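Unit 4: Comparing Grippers – Notes for the Lab Session

Last week we got as far as mounting and homing. Now comes the fun part, where you get to put two hands on the same arm and find out how differently they behave!

The two grippers are the Irnau (parallel jaws, hard pads) and the Lallero (soft fingers, one air line). Both bolt to the Moncrieff arm with the same plate, so a swap is quick once you've done it a couple of times. Keep the controller settings the same for both. If you change the closing speed halfway through, your numbers can't be compared and you'll be starting over.

Each pair runs 100 grasps per gripper. Log every one, misses included – the misses are where you learn the most. Write down the approach angle and what went wrong in plain words ("slid out sideways" is a great note).

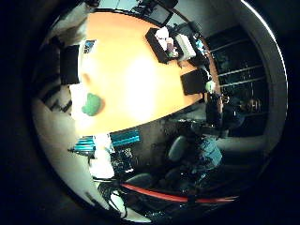
Glare is worth a word too. A shiny patch on a table can wash out the wrist view completely, and then the grasp planner is guessing. Try tilting the wrist a little before you touch the exposure. Wide lenses also bend straight edges, so run the calibration sheet first and save the file with your pair number.

Flora Paterson's group at Lultport logged 781 grasps with the soft fingers and had 26 drops, nearly all on lifts started too early. See if you get the same pattern. I'd love to know!

Bring your log sheet to the next class, plus one failed grasp you can explain.

Reading: chapter 2, sections on contact and friction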